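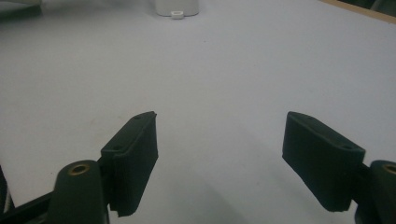 The Drundiden bench cell is a two-handed recording station used at the Brurkport workshop for teaching handling tasks to robot arms. It consists of a flat white work board, a pair of hand-held grippers worn down by daily use and replaced in parts, and the cabling that joins them to a recorder. The layout was drawn up under the Vieira project and later copied, with small changes, at Stellcombe. This article deals with how the cell is set up and maintained.

Construction

The board is a white panel with a wooden strip along its far edge. It is carried on two metal rails, one at each side, so that it can be lifted away without disturbing the rest of the station. Levelling is done at the rails before the board is fitted.

Each gripper has two fingers driven through pivoted linkage arms. The fingers and arms are made in plastic. Brass-coloured inserts are set into the parts that carry the most load, as plain holes in the earlier Vieira pattern opened out after a few weeks. Dark green and black parts are both in service and are interchangeable between grippers, provided the two fingers of a pair come from the same batch.

Setting up

The station is set up at the start of each working day, in the following order.

1. The board is wiped with a damp cloth and left to dry. Smudges are tolerated; grit is not.

2. Each gripper is opened to its full width and the pads are checked for chips along the edges. A pad with a whitened or ragged edge may stay in use until the damage reaches the gripping face.

3. Each gripper is closed slowly. The fingers should meet along a straight seam with no light showing between them. If one tip leads the other, the linkage on that side is slackened, squared and tightened again. 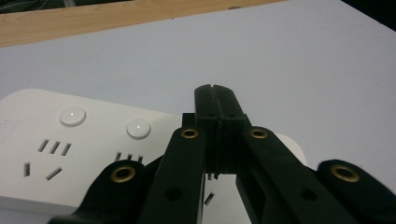
4. The cables are plugged in and given enough slack for the full reach of both arms. A cable that pulls at the wrist spoils the recording.

5. A trial run is made with one object on the board. At Brurkport this is a short pick and place, repeated 5 times with each hand.

Maintenance

The pivots are the parts most prone to wear. They are checked every 40 hours of use by holding the housing still and rocking each arm sideways. Any play that can be felt calls for a new bush. Oil is not used on the pivots, as it creeps along the arms to the pads.

Pads are held by small screws and are changed in pairs. The Brurkport log gives 1,135 hours of running up to April, in which 13 pairs of pads were fitted. Most were changed for edge damage – very few had worn through on the face.

Faults

Uneven closing is the commonest fault and is nearly always traced to a loose screw at the base of one finger. Stiff opening points to dirt in the linkage, which is brushed out dry.
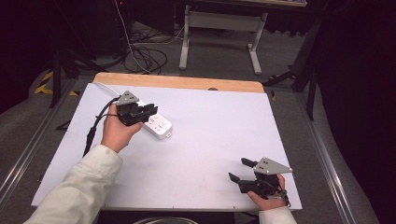
Cable faults are harder to find. They tend to show as short gaps in the recording and come and go with the position of the hand. The usual test is to hold one gripper still while the other is moved through its range, then to change over. Particular attention is paid to the stretch of black cable nearest the handle, where it curls past the wrist and, on the left, hangs over the edge of the board. At Stellcombe this length is treated as a spare part and renewed with the pivots.

The grey triangular plate on top of each gripper is left in place during all of this work. If a plate has been removed, the gripper is set up again from step 2 before it is returned to use.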